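第六讲 集会演说与地方选举的动员

上一讲结束得有点匆忙，几位同学下课后还追到走廊上来问，竞选集会到底能不能改变选票，我当时只答了一半，今天咱们慢慢把它讲完。

先回到斯滕纳姆（Stenham）的例子。这是一座不大的镇，登记选民约3,000人，镇长选举一向冷清。欧拉莉亚·蒙特西诺斯（Eulalia Montecinos）那一年以独立候选人身份参选，没有政党替她印传单，也没有电视台愿意转播她的讲话。她能做的就是星期日下午在集市旁边搭个台子，讲上30分钟，讲完了留下来跟人聊天（据说聊天的时间比演讲长得多）。最后她以314票之差胜出。读到这里大家多半会想：那当然是集会的功劳啦！且慢，这正是我希望你们多留个心眼的地方。

研究集会效果，最麻烦的是分不清先后。愿意在星期日出门听演讲的人，往往本来就打算投她；我们看到台下掌声热烈，很容易把“已有的支持”当成“新争取来的支持”。教材里把这叫作自我选择问题，名字听着有些吓人，意思其实就是上面这几句话。

那么集会有没有用呢？我个人的看法是有用，只是用处常常落在别处。一是让支持者彼此看见，回家以后更愿意去敲邻居的门；二是给地方报纸一个报道的由头。镇上的《博纳奇报》（Bonach）平日很少写选举，那几周却接连登了两篇，一篇摘录演讲，一篇写听众的抱怨，后一篇我觉得更值得读。

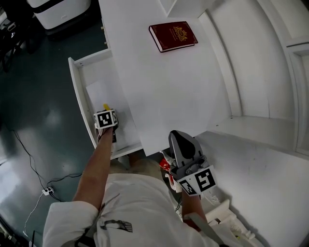
图2 拉开的白色浅抽屉，里面平放着一张白纸

接下来谈演讲稿本身。做文本分析的时候，请务必区分三种材料：事先写好的讲稿、现场的逐字记录，以及报纸的摘录。三者经常对不上。蒙特西诺斯的讲稿里有一大段谈水费，现场记录里只剩一句，而报纸干脆没提。如果只读报纸，你会以为她从头到尾都在谈学校；如果只读讲稿，你又会高估水费在这场选举里的分量。同学们写作业时最容易在这里偷懒，我年轻的时候也偷过，后来被导师用红笔圈得满页都是，至今记得。

顺便说一下对手那边。丹姆（Đàm）一方几乎不办集会，把力气都放在沃尔托（Volto）街区挨家挨户的拜访上，结果那里的投票率比往年高出不少。所以比较两种动员方式时，不要只看谁赢了，也要看各街区投票率的变化，还要问一问原来不投票的人为什么这次来了。

课后思考（下次讨论课用，写个提纲就行，不必成文）：

1. 假如斯滕纳姆的集会全部取消，你会用什么证据来推测选举结果？
2. 讲稿与现场记录不一致时，你以哪一份为准？请说明理由。

阅读材料放在课程主页“第六讲”栏目下，较长的那篇可以先看前半部分，后半部分的统计表我们到第八讲再一起读。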